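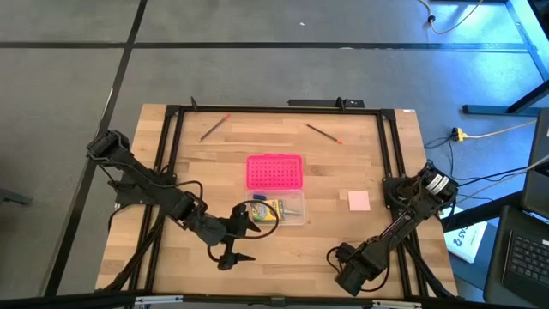

Butcher-block worktop, staggered strips, on a grey floor.

Product review: Clarnska Hardwax Finish, 1000 mL
Equipment and Furnishings Bulletin, Sternulham Community Arts Centre, Mackay

The Centre maintains a number of timber-topped tables across its studios and has, over several years, finished them with a water-based polyurethane. Wear at the table edges, together with the closure of a studio each time a top required full sanding, prompted a trial of a penetrating hardwax finish. Clarnska was selected on the basis of price and local availability. It was purchased at the ordinary retail rate and the manufacturer had no part in the trial.

Application

The product is supplied in a 1000 mL tin with a press-fit lid. Two coats were applied with a lint-free cloth to tops previously sanded to 120 grit. The first coat was absorbed unevenly, particularly at end grain, and required a second pass before it could be considered uniform. The second coat went on without difficulty. Odour was noticeable on the day of application and faint by the following morning. Staff should observe the label instructions on the disposal of oily rags, which may self-heat if left bundled.

Humidity is the principal complaint. In June the finish cured overnight as described. A further top, coated during the wet season, remained tacky well beyond the stated period and had to be kept out of service. Regional centres with similar conditions should plan accordingly.

Performance in use

Tables were returned to general programs, including children's drawing, card making and adult watercolour. Graphite and coloured pencil were removed with a damp cloth. Dried acrylic lifted with a plastic scraper, leaving no mark. Alcohol-based marker did stain — in one instance permanently — and PVA glue left overnight dulled the sheen in a patch the size of a coin. Local repair proved straightforward: the affected area was rubbed back by hand, recoated and buffed, and the join could not be found afterwards. 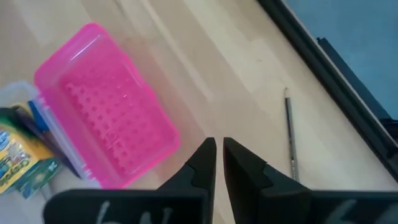
Kirsty Ogilvie wrote in response to the draft of this review that her own studio had abandoned hardwax after one year, having found the annual recoating more onerous than expected, and asked that the maintenance burden be stated plainly.

The point is accepted. A light maintenance coat will be needed each year on heavily used tops, and the cost of labour should be included in any comparison with polyurethane. The Drakside product, which the Centre has also used, is harder wearing but cannot be patched.

Assessment

Clarnska is recommended for studio tables in regular use where staff are able to carry out minor repairs. It is not recommended for wet areas or for ceramics benches. Enquiries may be directed to Sewwandi Wijesinghe, extension 2301.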